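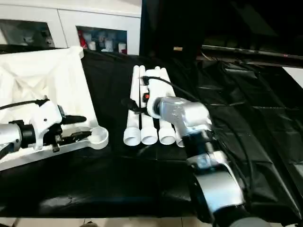 Bancada do Vatudton, 11/5/20. Dois braços, quatro tubos de PVC, pano preto.

1/ Fio sobre o que mudou no planeador bimanual. Só software: o hardware é o mesmo da última série.

2/ O problema. A versão anterior planeava cada braço em separado e resolvia os conflitos no fim, com um semáforo por zona. Com tubos lado a lado, a zona partilhada é quase a mesa toda. Um braço espera, o outro trabalha, e o tempo de ciclo dobra.

3/ Passámos a planear no espaço conjunto dos dois braços, com RRT-Connect para a primeira solução e otimização de trajetória por cima. Orçamento: 800 ms por consulta. Se estourar, volta ao semáforo.

4/ A verificação de colisões era o gargalo. O Cayetano Sepúlveda trocou as malhas por cápsulas nos elos e deixou malha só nas garras. Perde-se folga nos punhos, o que para tubos paralelos é aceitável.

5/ Os cabos continuam fora do modelo. Há uma margem fixa à volta do punho e uma penalização para rotações grandes da última junta. É feio e fica assim até janeiro.
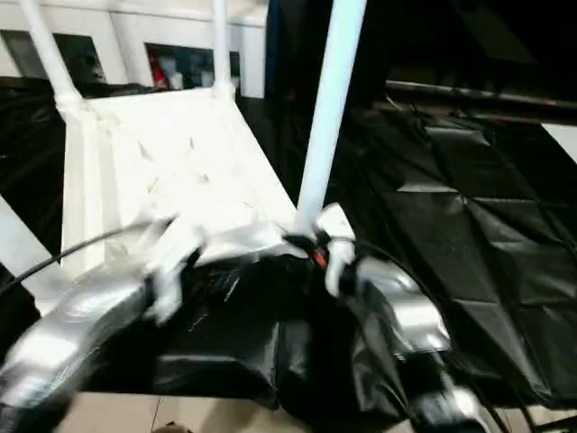

Ezequiel Pastor

6/ Percepção. Plástico preto brilhante e tubo branco na mesma cena é mau para a profundidade: buracos no preto, saturação no branco. O filtro antigo preenchia os buracos por interpolação e inventava superfície onde não havia.

7/ Agora um pixel sem profundidade fica marcado como desconhecido e o planeador trata-o como ocupado, exceto dentro do volume de aproximação da pega. O parâmetro chama-se unknown_policy e vem em "conservative". Não mudem para "free" sem ler a nota no repositório.

8/ Outra fonte de erro era o desfoque de movimento. O estimador de pose aceitava imagens com os braços a meio de um deslocamento rápido. O Holloway (o nosso serviço de sincronização) passou a anexar a velocidade das juntas a cada imagem e o estimador descarta o que passa do limiar.

9/ Números: 3,048 imagens no registo de teste, 33 com pose errada antes do filtro, 2 depois. As duas que sobram têm um tubo quase todo tapado pela garra. Aí a correção tem de vir da câmara de punho.

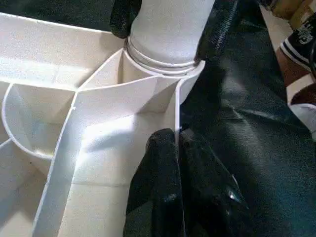

10/ O controlo final da pega corre num ciclo à parte, com impedância baixa na direção de fecho. O planeador entrega a pose de pré-contacto e sai do caminho. Se a força lateral ultrapassa o limite, a garra abre, recua e pede nova estimativa.

11/ Nas peças com nervuras finas, o modelo de contacto ainda assume parede contínua. O Prutden gera candidatos sobre arestas estreitas e dá-lhes boa nota. Para já há uma máscara manual por peça. Aceito sugestões.

12/ Para reproduzir: o Cesus lê os registos e corre tudo sem hardware. Precisam da versão com carimbos de tempo por junta; com as antigas, o filtro de velocidade fica desligado e só aparece um aviso no terminal.

13/ Próximo passo: cabos no modelo, como cadeia de esferas. O ramo está aberto, ainda sem testes.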